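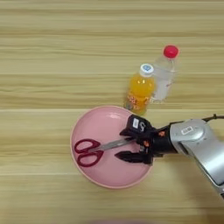

抓取规划最后几厘米总是报碰撞,透明水瓶又时有时无,该从哪一层查起?

Efa Edwards 发表于 2021年7月7日
标签:运动规划 抓取姿态 碰撞检测 点云 Gosadum

大家好,第一次在这个版发帖,写得啰嗦的地方请多包涵。

我在调一个桌面抓取的流程,任务说出来很简单:从盘子里把剪刀夹起来。感知这边用的是 Indura,输出物体的掩码和点云;规划用 Gosadum,先采样抓取姿态,再规划到预抓取点,最后走一段直线接近。机械臂从桌子右侧伸进来,盘子在靠左的地方,剪刀红色的手柄朝左,刀身朝右。盘子后面紧挨着一瓶橙汁,橙汁旁边是一瓶水,透明的那种,红盖子。

前半程一直很顺,从收臂位到预抓取点从来不失败。难受的是最后那段直线,我遇到的情况大致有两种,混在一起出现,把我绕晕了。

一种是直线走到一半规划器就停下来,返回说路径只完成了百分之65,碰撞对是上侧手指和 bottle_0,也就是橙汁瓶。可是我站在旁边用眼睛看,手指和瓶子之间明明还有空隙,虽然很窄。

另一种更让人心慌:同样的摆放,同样的参数,再跑一遍又通过了,一路顺畅。我把场景导出来看,发现那一遍的碰撞场景里根本没有水瓶,只剩瓶盖那一小团点悬在半空。也就是说规划器以为那里是空的。这次轨迹恰好没往那边去,下次可就难说了。

我已经试过的:把规划超时从默认值改到3000毫秒,没有区别;把姿态采样数加到200,候选是多了,可排在第一名的还是夹刀身的那几个,夹手柄的一个都排不上去;把碰撞边距改成零,第一种报错是少了,但我自己看着都害怕,又改回去了。

所以想请教三件事。碰撞边距到底应该怎么定?透明物体在规划场景里一般怎么处理才算稳妥?还有,抓取排序为什么这么偏爱刀身?手柄那两个圈明明好夹得多呀(至少在我看来)。

先谢谢各位,日志有需要我可以再贴。

2 个回答,1 个提问者自答

Ezequiel Peñalver
采纳

你好呀,别不好意思,写得详细是好事,这里最怕的是只贴一行报错的帖子。

我先说第一种情况,这个我踩过好几次。Gosadum 把点云变成碰撞体的时候不是直接拿点去查的,它先做体素化,再给每个体素膨胀一圈,然后手指模型自己还有一层边距。三层加起来,眼睛看到的那条缝就被吃光了。你改的碰撞边距只是最后那一层。建议把场景里实际参与检测的几何体显示出来(可视化面板里有个“显示膨胀后”的开关,默认是关的,我当年找了一下午),你大概会看到橙汁瓶胖了一大圈。

要定多少,我的习惯是倒着算。先量出手眼标定的误差,再加上点云自身的抖动,两者之和就是边距的下限。如果算出来的下限比实际的缝还大,那规划器报碰撞是对的,它没有冤枉你,应该换一个抓取姿态,别去压边距。如果下限比缝小,那就把体素调细,膨胀关掉,只保留一层边距。总之只留一层,心里有数。

还有一点,全局用一个边距很吃亏。到预抓取点的那一段是大范围移动,边距可以给得宽松些,反正空间多;最后的直线段再收紧。Gosadum 是支持按阶段设置的,写在任务描述里每个 stage 的 collision_padding 下面,文档里只在附录提了一句。

剪刀和盘子之间也要看一下。直线末段手指肯定要进到盘沿以内,你有没有在这个阶段允许手指和目标物体接触?很多人允许了剪刀,忘了盘子。盘沿是凸起来的,一膨胀就变成一堵墙。你现在报的是瓶子,等瓶子解决了,下一个报的八成就是盘子,提前打个招呼。

至于排序偏爱刀身,看看评分函数里的可达性一项。臂从右边进来,刀身在右,手柄在左,伸过去更远,关节余量更小,分数自然被拉低。这一项默认权重很重。再加上刀身是合拢的一长条,从点云上看就是一根又细又直的东西,对平行夹爪的评分器来说简直是教科书式的目标;手柄是两个圈,中间有洞,洞里露出来的又是盘子,掩码稍微差一点,法线就乱了。想要手柄,最省事的办法是在采样之前给物体加一个抓取区域的限制,别指望靠加采样数把它顶上来。

Gertraud Hubmann

补充一下透明瓶子那部分,楼上没讲。

深度相机对透明塑料基本是看穿的,光线打到后面的桌面再回来,有时候整片没有返回值,所以水瓶时有时无很正常,换滤波参数救不了。RGB 的检测反而常常是好的。可以用掩码的轮廓去和桌面求交,得到底部位置,再按已知类别往上拉一个圆柱当碰撞体。粗糙,但是宁可粗糙也别没有。

我们以前在 Adel 那个项目里就是这么做的,圆柱给得比真瓶子大,反正没有人要去夹它。

别把碰撞边距设成零。

Efa Edwards(提问者)
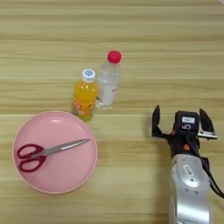 本回答阅读时间:4 分钟

回来交作业了!两位说的我都照着做了一遍,中间又自己绕了些弯路,写下来给后面搜到这个帖子的朋友参考,也顺便请大家看看有没有哪里还是想错了。

先说膨胀。打开那个开关以后我对着屏幕愣了好一会儿,橙汁瓶在规划场景里真的像穿了一件羽绒服,底部直接压到盘子上面去了。盘子的后沿和瓶子底部本来就几乎挨着,剪刀的刀尖又斜着指向瓶子那边,快到盘沿了,所以只要瓶子一胖,刀尖附近就全是禁区。我把体素调细、关掉膨胀,只留一层边距,数值按 Ezequiel 说的方法倒着算。大范围移动阶段用宽的,直线段用窄的。

果然,瓶子不报了,下一个报的就是盘子,哈哈,被说中了。我在直线段里加了手指和盘子的接触许可,但是只给手指,不给手腕,也不给夹爪本体。这个区分我觉得挺重要,一开始图省事给了整个末端,结果有一条候选轨迹的夹爪本体蹭着盘沿进来,仿真里看得我直冒汗。

透明水瓶用了圆柱的办法。多说一句,轮廓和桌面求交的时候,橙汁瓶会挡住水瓶左下方的一部分,直接拿掩码最低点去求,位置会往一边偏。我的处理是只用没被挡住的那一侧轮廓,再按瓶盖的中心推对称轴。红色瓶盖在图像里很好认,深度也稳定,拿它当锚点比拿瓶身靠谱多了。两者推出来的轴如果差得太远,就干脆把两个位置都放进场景,宁愿多堵一块地方。

然后是我自己觉得最有收获的一点,之前帖子里完全没想到:场景更新的时机。我原来是在机械臂到了预抓取点之后才刷新一次点云,想着离得近,看得清楚。可是那时候夹爪已经伸到盘子和瓶子附近,自己把一部分桌面挡住了,机器人自身滤波又会把手指周围的点一起删掉,瓶子靠近手指的那一侧也就跟着被删薄了。同样的摆放有时通过有时不通过,有一部分就是这么来的,不能全怪水瓶。

现在改成在观察位先拍:夹爪张开着停在桌子右侧,和盘子之间隔着一大片空桌面,两只瓶子和盘子都不受遮挡,这时候建一份完整的碰撞场景并且锁住。之后靠近过程中的新点云只允许往里加东西,不允许删。如果新加的东西和锁住的场景冲突得厉害,就退回观察位重新来。慢是慢了一点,但是结果可以复现了,我调参数的时候终于不用靠运气。

排序这边,我试了限制抓取区域,手柄的候选总算上来了。不过又遇到一个新麻烦:夹手柄的时候,从右侧过去要跨过整段刀身,肘部余量确实小,逆解经常只剩一个分支。我回放了124份旧日志,用 Tamošiūnaitė 那套评分脚本把每一项的分数拆开来看,可达性那一项几乎一个人决定了名次,和 Ezequiel 猜的一样。后来我没有把它的权重降到底,改成了分段函数,关节余量够用就给满分,不够用才开始扣。这样一来,手柄和刀身靠近转轴的位置能够公平竞争,刀尖那头的候选因为后面就是瓶子,自然落到后面去了。

超时和采样数我都改回默认了。加大这两个数只是让规划器在一个错误的场景里更努力而已,白白等。

还没弄明白的是锁住场景以后,如果有人中途把瓶子挪走,旧的碰撞体会一直留着,规划会绕一个没有必要的大弯。目前我加了个手动清除的命令顶着。哪位有比较优雅的过期策略,欢迎在下面告诉我。

评论

Ezequiel Peñalver:写得真好,时机那一段我建议单独发一帖。过期策略可以按视线来判断:某个体素如果正处在没有遮挡的视野里,而且连续多次都看穿到了桌面,才允许删。当然透明瓶要单独打标记,不然它第一个就被删掉了……

Efa Edwards:啊对,透明的正好会被“看穿”!那圆柱这一类我让它只听 RGB 检测的。谢谢谢谢。

Natnael Negash:请问只允许手指接触盘子那个设置,是写在 stage 里还是写在机器人描述文件里?我写在描述文件里,结果大范围移动的时候它也敢碰了。

Efa Edwards:写在 stage 里,描述文件里的是全局生效的。记得在退出直线段的时候把许可收回来,我第一次就忘了收。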